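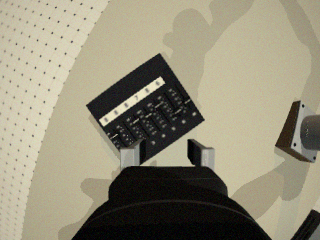

What does a vesting cliff protect against?
A founder who leaves early and keeps a full share. With a 12-month cliff, anyone gone before then takes no stock.

Sat 10 March
By Valentyna Boiko

Textbooks stop there. I wouldn't. A cliff does nothing about the founder who stays and stops working, and that is the more common fight.

Our case is Milleo. Three founders, equal shares, standard vesting. Two months after the cliff, one took a job at Pronerau and kept a third of what had vested. The agreement worked exactly as written. Were the other two protected? They thought so when they signed.

Be wary too of "everyone uses these terms." Ask who told you, and who pays them.

For next class: read the Kozłowski agreement and mark any clause you couldn't enforce.

Comments (2)

mt: Does the cliff restart if the company is sold?

V. Boiko: Only if the papers say so. Check them.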